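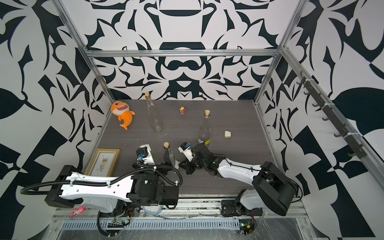
Backing a display nook: bold pattern or plain? Need opinions fast

gaststead_uriel
Posted Sunday, May 3, 2026

ok quick one. Doing up a little display corner for the stuff I can't throw out. Three walls and a tabletop, gray wood grain top. Walls are covered in this black and white pattern, scrolls and leafy shapes on the back, bigger chunkier shapes on the two sides. I love it. My sister says it gives her a headache.

What's going in there so far:
orange plush shark, big grin, teeth and all
clear glass bottles with corks, one has a white and blue label
small painted figurine, red yellow and blue
wooden picture frame, gold border, cream mat, little brown drawing in it

So do I keep the pattern or paint over it. Also where does the frame go, it's leaning on the left wall right now and I can't decide. Also also, label on or off the bottle.

Have until next weekend, people are coming.

tamtam98
keep the pattern. done. next

Ninh_A
Disagree sorry. Clear glass against black and white scrolls just disappears, you end up looking at the wallpaper through the bottle. I did a bathroom shelf in a busy print a few years back and my nice green ones were fine but the clear ones may as well not of been there. Plain back wall, keep the sides if you love it that much.

gaststead_uriel
hm. The tall one does stand up ok I think? the small one I'll give you

Ninh_A
Tall ones have a shape. Small clear ones don't do anything unless theres color in them. Put colored water in. Or sand.

d_navarrete
NOT water with a cork in it. Please. Corks go moldy, I lost two that way, black fuzz all up the inside of the neck. Sand is ok. Dry beans if you're cheap like me. Lentils look great, the orange ones, and they'd go with the shark.

tamtam98
lentils to match a shark, I love this forum

d_navarrete
laugh all you want, mine have been on the shelf since November and people ask about them

Kilport Shelfie
Going to be the boring one. Too many kinds of thing. Plush + glass + painted figure + art. Pick a lane. Bottles and the frame are one display, shark and figurine are another display, and I'd put that one in a different room.

gaststead_uriel
The shark stays. Shark is the whole reason for the nook

Kilport Shelfie
Then lose the bottles.

gaststead_uriel
no

Kilport Shelfie
ok well you asked

damian.n
I'm with Uriel, mixed is fine, it's a nook in a house, no one's selling tickets. What you do need is hieght differences. Tall bottle at the back. Shark off center, some of him in front of the plain stretch of tabletop so the orange gets room. Figurine up on something, a block, a fat book, whatever. Little figures on a flat surface always look like they got left behind.

And leave gaps! Everyone fills the gaps. Dont.

gaststead_uriel
right side of the table is mostly empty at the moment, I was about to fill it lol

damian.n
step away from the table

Ninh_A
Frame. Cream mat and a small brown drawing is a quiet thing, it'll lose a fight with those big shapes if it leans on a side wall. I'd hang it somewhere else completely, on a plain wall with nothing near it. If it has to be in there put it flat against the back, center, and move everything else down to the sides.

d_navarrete
Opposite for me. Cream mat is exactly what you want on a loud wall, gives your eye somewhere to land. Leaning is fine too, looks relaxed. Just stick a dot of museum putty under the bottom edge or it'll slide some night and take a bottle with it. Ask me how I know

Ninh_A
We'll have to agree to differ, I find leaning frames stressful

tamtam98
label OFF btw. soak in warm water with dish soap 30 minutes, peel, then cooking oil on whatever gum is left. wipe, wash again. take the cork out first obviously

damian.n
Label on. White and blue on black and white is the nicest thing you've got going there after the shark. One label among plain bottles looks like you meant it.

Kilport Shelfie
Agree with damian for once. Turn it so it faces front.

D. Acuña
Anyone know what to use for light in something like this? Not the OP but I've got a similar box shape, three sides, and it's gloomy at the back. Tried a stick on puck from the Prorer range and it throws one hard spot on the back wall and nothing else.

damian.n
strip not puck. run it along the top at the front edge pointing backward so it hits the stuff and not just the wall. Warm white. If it's glass in there, light from behind is even better but then you see every fingerprint

D. Acuña
Front edge, never thought of that, had it at the back. thx

d_navarrete
and dust the bottles before you turn it on or you'll hate your life

gaststead_uriel
ok reading all this in one go. Where I am:
pattern stays on the sides, still thinking about the back
label stays, facing front
figurine goes on a block
orange lentils, trying it in the small one first
right side stays empty (hard)

Frame undecided. There's also a row of little hooks down the right side and now I'm wondering if I hang something off those

Kilport Shelfie
Nothing. Hang nothing.

damian.n
keys

Kilport Shelfie
no

Ninh_A
One dried flower bunch, short. Tied with plain string. One! Not the whole row.

tamtam98
could you test the plain back before painting? tape up a sheet of poster board, costs nothing, leave it a day

gaststead_uriel
oh thats smart. got a big white sheet somewhere, and a gray one I think. will tape it tonight

Ninh_A
Try the gray. White's going to glare next to the black.

d_navarrete
try both and go look from the doorway not from right on top of it. that's where your people will be standing

gaststead_uriel
doing it. lentils are on the grocery list, my sister saw it and asked if we're having soup

tamtam98
report back w the poster board verdict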